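Chapter 7
Can Machines Do the Chores Yet?

Chapter contents
7.1 What counts as a chore
7.2 Picking up a plate
7.3 Two hands and shared work
7.4 Moving things along
7.5 The cost of a slow machine
7.6 Review and further reading

Before you read

Make a list of the jobs you did with your hands yesterday between waking up and leaving home. Put a mark next to each one that a machine already does for you in part. A washing machine cleans clothes but does not collect them from the bedroom floor. A dishwasher cleans plates but does not load itself or put anything back in the cupboard. Keep your list. You will use it again in Section 7.5.

7.1 What counts as a chore

In Chapter 6 we looked at machines that do one job in one fixed place. A bottling line at the Staron plant fills the same bottle at the same height all day. The engineers who built it knew the size of the bottle before they cut the first piece of metal. If a bottle arrives tipped over, the line stops and a worker sets it right.

A chore is different. In this book, a chore is a short manual job that has to be done again and again, with objects that are not always in the same place and are not all alike. Clearing a table is a chore. So is sorting returned crates on a shop floor, or moving dishes from a counter to a conveyor. Most people learn jobs like these in a few minutes and can do them while talking about something else.

Dishes are a good place to begin. They are stiff, so they do not change shape when they are held, and this makes them easier than towels or shirts. But they are also thin, smooth and often shiny. A glossy plate on a glossy table gives a camera a great deal of trouble, as bright spots and reflections can look like edges.

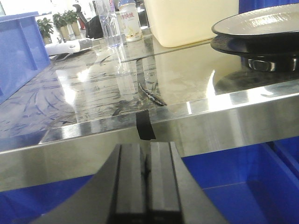 Figure 7.1 Stacked plates on a reflective tabletop, with the closed gripper in the foreground.

Look at the tabletop in Figure 7.1 and find the reflections. A person knows at once that the bottle is standing on the table and that its reflection is only light. A vision program has to be given some way of telling the two apart. Some systems use a second camera at a different angle. Some measure depth. Others are trained on large sets of recorded examples, and we return to these in Chapter 9.

7.2 Picking up a plate

Picking up a plate can be broken into smaller steps: find the plate, find a part of the rim that can be reached, move to it, close the fingers, and lift. Each step can go wrong in its own way.

Finding the rim is harder when plates are stacked. The fingers must go around one rim and leave the others alone. When two plates are different sizes, the lower rim sticks out and may block the way to the upper one.

Closing the fingers raises the question of force. Too little and the plate slips. Too much and it may chip. People adjust their grip without thinking, using the skin of the fingertips. Many two-finger grippers have no such sense and depend on the motor to report how hard it is pushing.

Lifting brings in weight. A dinner plate held at one side wants to rotate downward, and the grip has to resist this turning as well as the weight itself. A waiter solves the problem by putting a hand underneath. A gripper with two flat fingers can only squeeze harder, take hold nearer the middle, or get help from a second arm.

Key terms: gripper, rim grasp, grip force, depth, clutter

7.3 Two hands and shared work

Much housework is done with two hands. We hold a bowl with one and stir with the other. We pull two plates apart when they stick. A robot with two arms can do more of these jobs than a robot with one, but the arms must be kept from getting in each other's way.

There are two simple plans. In the first, each arm has its own side of the table and its own object. In the second, both arms work on the same object, and the motion of one must match the motion of the other. The first plan is easier to program. The second is needed for anything wide, heavy or full of liquid.

In Figure 7.2 each jaw is on the outer rim of its own plate. Decide which of the two plans this fits, and write down what would have to change if both plates were replaced by one large tray.
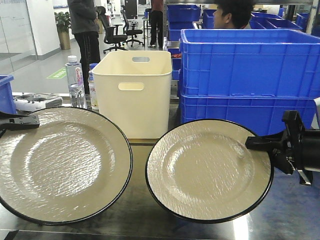 7.4 Moving things along

A shop floor has one advantage over a kitchen - the building can be arranged to suit the machine. Rails, rollers and belts bring the work to the arm, so the arm does not need to travel. A curved belt can carry an object around a corner and hand it on to a straight section.

A moving belt also adds a problem. The plate that was seen a moment ago is no longer where it was. The controller must either stop the belt, or predict where the plate will be when the fingers arrive. At Mistgate, a training kitchen with a belt of this sort, students try both methods and compare them. Stopping the belt gives fewer dropped plates. Predicting the position gives a faster line.

Notice in Figure 7.3 how low the plate lies. There is very little space under a rim that rests so close to the surface.
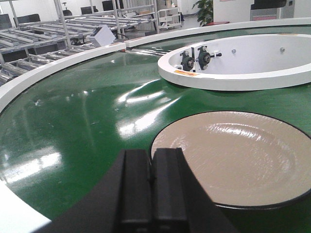 7.5 The cost of a slow machine

Suppose a small dish room, which we will call Prulham, handles over 2000 plates in a day. On Tuesday, March 31, 2020, an arm on one of its two lines moved 1629 plates and needed help from a worker 73 times. Use these numbers in the exercises below.

1. Out of every 100 plates moved, how many times was help needed? Give your answer to one decimal place.
2. Each call for help took a worker two minutes. How long did the worker spend helping in total?
3. The worker could not leave the room between calls. Does your answer to Exercise 2 give the true cost of the worker's time? Explain.
4. Go back to your list from the start of the chapter. Choose one chore and break it into steps, as in Section 7.2. Underline the step you think a machine would find hardest.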